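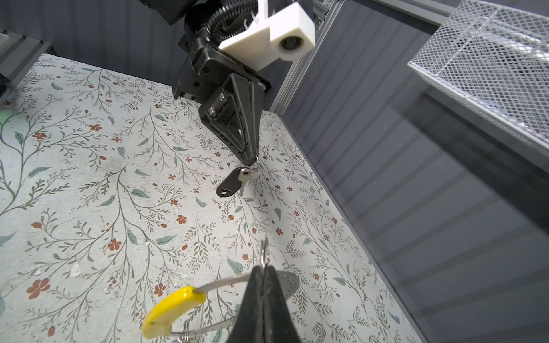

Pascual Leiva signale que, sur son cylindre Tritora, la clé tournait à vide après la pose et qu'il a dû reprendre l'étape 4 : la came n'était pas revenue dans l'axe. Le point est repris dans la note qui suit cette étape.

3.2 Remplacement du cylindre (serrures Vergara 510 et Droston)

Outillage : tournevis cruciforme, réglet, lubrifiant sec au graphite ou au PTFE.

Attention : travailler porte ouverte pendant toute l'opération. Ne pas refermer avant le contrôle de l'étape 8.

1. Relever la cote entre l'axe de la vis de fixation et chaque face du cylindre en place. Les deux cotes peuvent différer.

2. Déposer la vis de fixation, située sur la têtière, à hauteur du cylindre.

3. Introduire la clé, la tourner légèrement jusqu'à l'alignement de la came avec le corps, puis extraire le cylindre.

4. Aligner la came du cylindre neuf de la même manière et l'engager dans le coffre.

Note : sur les cylindres Tritora débrayables, la came peut rester décalée une fois la clé retirée. Réintroduire la clé et vérifier l'alignement avant d'engager le corps.

5. Remettre la vis de fixation sans la bloquer.

6. Vérifier le dépassement côté extérieur. Il ne doit pas excéder 2 mm au-delà de la plaque de propreté.

7. Manœuvrer la clé des deux côtés. En cas de point dur, desserrer la vis, recentrer le cylindre, puis serrer à la main. Ne pas utiliser de visseuse.

8. Porte ouverte, sortir puis rentrer le pêne avec chaque clé fournie. Répéter porte fermée, une personne restant à l'intérieur.

Attention : ne pas injecter d'huile ni de graisse dans le canal de clé.

3.3 Reproduction des clés

Toute reproduction se commande auprès de Vamolcombe, sur présentation de la carte de propriété. Conserver la carte séparément des clés. Le délai est de 9 jours ouvrés à réception du dossier complet.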